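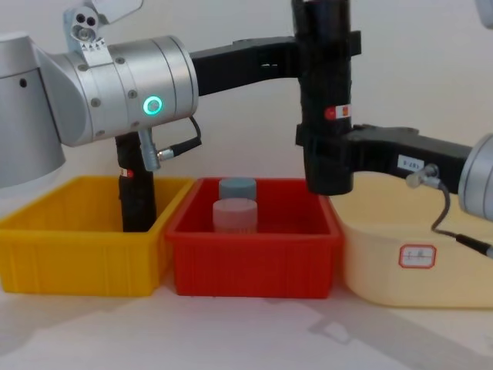

Storage Bins – Frequently Asked Questions

Last updated 03/04/2019

Do you sell the bins one at a time?
Yes. Every color is sold singly or as a set of 3. Sets can be mixed, for example yellow, red and beige.

Can I stand jars and cans in them?
Yes. Put the heavy ones in first and keep them upright.

How do I wash a bin?
Warm water and dish soap. Don't use scouring pads – they dull the surface.

Are they dishwasher safe?
No.

Do the Flustar lids fit?
Only on the straight-sided bins. There is no lid for the rounded tub at present. We expect one in July.

How long does delivery take?
Orders leave our Vunham warehouse within 3 working days. Orders of more than 200 pieces are quoted separately.

Can I return a bin?
Yes, within 14 days, unused. Write to Nenetia customer service with your order number and we will send a return label.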